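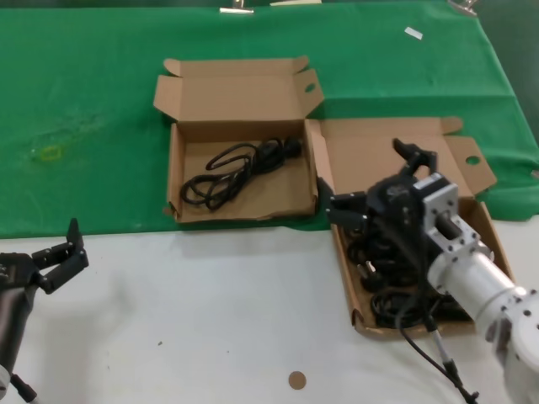 How to sit quietly for the first time

People who come to our little group in Clulham often ask how to begin, and I always want to give them a longer answer than they bargained for, so I thought I would write it down (with tea beside me, naturally).

Choose a chair you can sit up in without straining. Put both feet on the floor and let your hands rest wherever they like. You can close your eyes, or look softly at a patch of carpet, as I did for years.

Now breathe as you normally breathe. Don't try to improve it! Notice the air coming in and going out, and when your mind wanders off to the shopping, or to something someone said to you in Trakencombe, just come back to the next breath. You will do this perhaps 50 times in one sitting, and every time is fine.

Stay for five minutes. I know the books say longer, but five is plenty for the first month, and it's much kinder to stop while you would still happily go on.

Before you get up, ask gently: who was it that noticed the wandering? There's no need to answer. Leave the question alone and go and put the kettle on.

If sitting hurts, lie down, or try the slow walking we do at Terau in June, four steps to each breath.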